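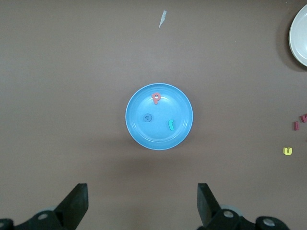
# Gavville Letter Sorting Set

Notes and file guide for the tabletop letter sorting activity used at the Gavville learning room. The set covers foam alphabet letters, plastic plates, and the written task cards that go with them. Last revised 11th November.

## What is in the set

- Lowercase foam letters in mixed colors, stored in one zip bag
- Plastic plates, including light blue and white
- 70 task cards, one short instruction per card
- A spelling list with 155 words, all in lowercase
- Score sheets (plain text, one line per round)

The letters and plates were bought separately. Color carries no meaning in this set. The blue plate in the photo holds a red "p", a blue "o" and a green "r", and the same three letters in any other colors would count as the same answer.

## Folder layout

 cards/ task cards, one text file each
 words/ spelling list and short list
 sheets/ blank and filled score sheets
 photos/ table photos
 CHANGES.md edits to cards and words

Card files are named by number. Numbers of retired cards are not used again, so there are gaps.

## Setting up a round

1. Clear the table and put out two plates.
2. Tip the letters needed for the card onto the table, plus a few extras.
3. Turn every letter face up. Foam letters look much the same on both sides, so check "b", "d", "p" and "q" with care.
4. Read the card out loud once. Repeat it if asked.
5. Write down what is on each plate when the player says they are done.

Letters may be left at any angle. Spacing is not scored either, and a plate with its letters spread apart is read the same way as one with the letters in a row.

## Card types

**Pick** cards name the letters directly, such as "Put p, o and r on the blue plate."

**Word** cards give a word from the list. The player finds its letters and puts them on one plate. Order is ignored unless the card says "in order."

**Split** cards use both plates – vowels on one, consonants on the other. Treat "y" as a consonant throughout.

**Finish** cards start with some letters already on a plate. The player adds the missing ones from the table. With "p", "o" and "r" down, adding a "t" gives "port" and adding a "k" gives "pork". Both are on the list.

## Score sheet format

Each line has four fields split by commas: card number, letters on the first plate, letters on the second plate, result. An empty plate is written as a single hyphen.

 20,por,-,ok
 73,oi,pr,ok

Letters in a field are listed in alphabetical order on newer sheets. Sheets from before April keep them in the order they were called out, and these have not been redone.

## Known problems

- A blue letter on the blue plate is easy to miss, most of all "o". Count by touch before writing the line.
- "n" and "u" are the same shape turned around. Either is accepted on Pick cards. Word cards follow the word.
- The dot can come loose from some copies of "i" and "j". Keep loose dots in the bag and leave them out of play.
- Card 20 has two correct answers and the sheet accepts only one.

## Care

Wipe the letters with a damp cloth and let them dry flat. Plates go in the sink with mild soap. Pick up paper scraps and other bits before packing the letters – they stick to the foam and end up in the bag.

## Use

The cards and word list are free to copy and change for classroom or home use. Please keep the set name on altered copies and note edits in CHANGES.md.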